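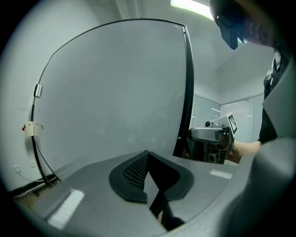

Collside Hand-Held Gripper, Series 2
Safety notice and replacement finger pad kit

Supplied by Hurkavska. Notice issued 24 August 2019.

This page applies to all owners of the Collside Series 2 hand-held gripper, whether bought singly or as a pair. It should be read before the tool is next used.

Summary of the fault

In July we received reports that the inner pad of the gripper finger could come away from its backing when the finger was closed on a load for a long period. In the most serious case, at the Brirkaven training site, a pad slid forward during a lift and the object fell on the operator's foot. The operator was wearing safety shoes and was not hurt.

Our workshop examined 111 returned fingers. The adhesive had failed on 83 of them, in most cases along the front edge, where the fault is hard to see with the pad in place. The remaining fingers showed no damage. The gripper body, the trigger and the closing mechanism are not affected.

Units affected

Serial numbers up to and including 3,185 were built with the original adhesive. Later units leave the factory with a pad that is both glued and held by a retaining lip, and need no attention. The serial number is stamped inside the handle cover.

What owners should do

Stop using any affected unit to lift objects over a person, over glass or above waist height. Press the front edge of each pad firmly with the thumb and push it sideways. If it moves at all, withdraw the tool from use. Do not re-glue the pad or bind it with tape. A repaired pad may pass the thumb test and still let go under load.

Operators who wear a headset while using the gripper should remove it before carrying out the check.

Replacement kit

The kit is free of charge for affected units and contains two fingers with pads fitted, four screws and a printed instruction sheet. Fitting takes one person a few minutes with a hex key - no recalibration is needed, but the grip force should be tested afterwards and must not exceed 80 newtons.

Units used in pairs should have both tools refitted at the same time.

Ordering and enquiries

Kits are sent from our Magaña depot. Please give the serial number of each tool and a delivery address. Technical questions should be addressed to Damián Becerra, Product Support. Reports of injury or damage should be sent in writing to Jacinto Aguirre, Head of Safety.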